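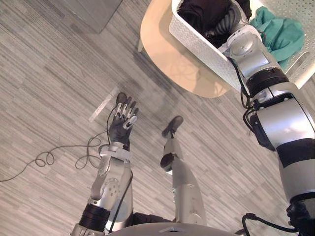

Home & Money > Renting and Moving

Moving company wants more after the quote - pay or fight?
Posted by Rania Daher, September 2026

RaniaD
Moved from Fadmont to Medina last month. Prustel quoted me 500 dollars for a one-bedroom, fourth floor, elevator. The truck came, the guys were lovely, the couch survived. Then I get an invoice with an extra 149 for "stair handling." There were no stairs. There was an elevator. I rode in it with them. One of them told me about his divorce.

I've emailed twice and got the same paragraph back both times. Do I pay it and get on with my life?

boxcutter_bill
Don't pay. Ask for the signed inventory sheet. Any extra charge should be written on it with your initials next to it. If it isn't there, they can enjoy their feelings about the stairs in private.

quietlandlord
Going to disagree with Bill, as is tradition. Read the back of the quote first. Lots of these outfits count the front steps of the building as stairs, and if there are three steps and a clause, you owe them for three steps. Stupid, but you signed it.

RaniaD
There are two steps. Outside. With a ramp beside them, and they used the ramp.

quietlandlord
Then I withdraw half my objection. 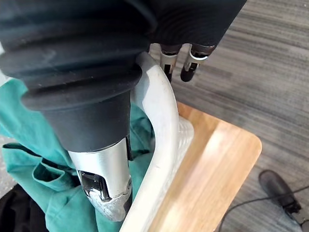

boxcutter_bill
And the other half is wrong too. A clause about stairs covers carrying things on stairs. I drove for a moving company for years and we never once billed for a ramp. We billed for pianos, spiral staircases and one waterbed that I still think about.

mintjulip
I had this with Clolteo back in February. They wanted 161 for "long carry" when they'd parked right in front of my door. I disputed it in writing and heard nothing for weeks, then got a revised invoice with no apology and my name spelled wrong. Framed it.

Send a letter, by the way. Paper. Email goes to whoever is pasting that paragraph.

quietlandlord
If you paid by card, be careful with a chargeback while you're still arguing. Some of them will send the whole thing to collections out of spite and you'll spend your winter on hold.

boxcutter_bill
Over 149 bucks? They will not.

quietlandlord
I've been sent to collections over a parking space, Bill.

RaniaD
Update: found the inventory sheet in the box marked KITCHEN, under the bath mats. No stair charge on it, no initials. Letter goes out tomorrow. I also found the clause, and it says "flights." I don't think two steps is a flight, but I'm ready to hear from quietlandlord.

quietlandlord
It's a hop at best. Send the letter.

Contact the moderators | Copyright 2026 | Back to top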